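Rerngate Black Backdrop Cloth, item 1503
Foley Studio Supply, Nollonden

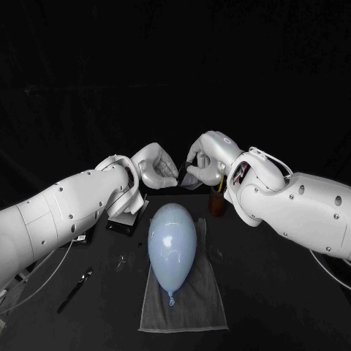

Black cloth behind a dark tabletop. Faint folds still in it.

Back in stock. Plain black, no print, no sheen finish. Hang it behind a table, over a door, across a shelf you don't want in the shot. Sold as a single panel, hemmed all round, pole pocket along the top edge. Clips not included, any clamp works.

Ships folded so yes, creases. Most hang out overnight. Low iron on the back side if you're in a hurry, no steam on the hem tape please.

Wash: cold, by itself, first 2 washes especially. It will bleed a bit. Line dry. Do not bleach, obviosly.

Lint shows. Pet hair shows more. Keep a roller handy.

Sizes: standard and wide. Wide comes with a center seam, hard to see once you're a few steps back. Need it seamless? Email first, we can sometimes cut from the roll, takes 3 extra working days.

Returns: 30 days, unwashed, uncut. Cut lengths are yours to keep.

Pickup at the Prultville counter or we mail it. Ask for Gráinne Keane if the counter is empty, she's usualy in the back with the rolls.

Matching table cover: not this batch, maybe November. The old gray one is discontinued, please stop asking :)

Page updated 1 May 2026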